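Small Room, Too Many Coats: Storage Near the Window
Project report, Sumathi Menon
30/05/2026

3. Observations

The study room of our group has no closet. People come in with their coats and put them on the chairs, and then other people cannot sit. For this project I looked at how a standing coat rack changes the use of the room. I asked 35 students to fill in a short form, and nine of them also talked with me longer.

Most answers were about the place of the rack, less about its shape. When it stood by the door, people bumped into it with their bags. We moved it to the window, where there is more free floor. Two students complained that the walk is longer, but they used it anyway.

4. Discussion

A rack with four pegs is enough for a quiet morning. In the afternoon the pegs fill up and the clothes hang one over another, so it is difficult to take the lower one. 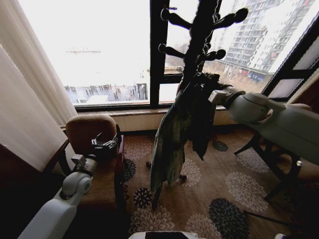
I also want to mention the cost. A second rack of the same kind would take some 200 from our budget, and wall hooks would be cheaper, but we are not allowed to drill. In June I will ask the students again, with the same form.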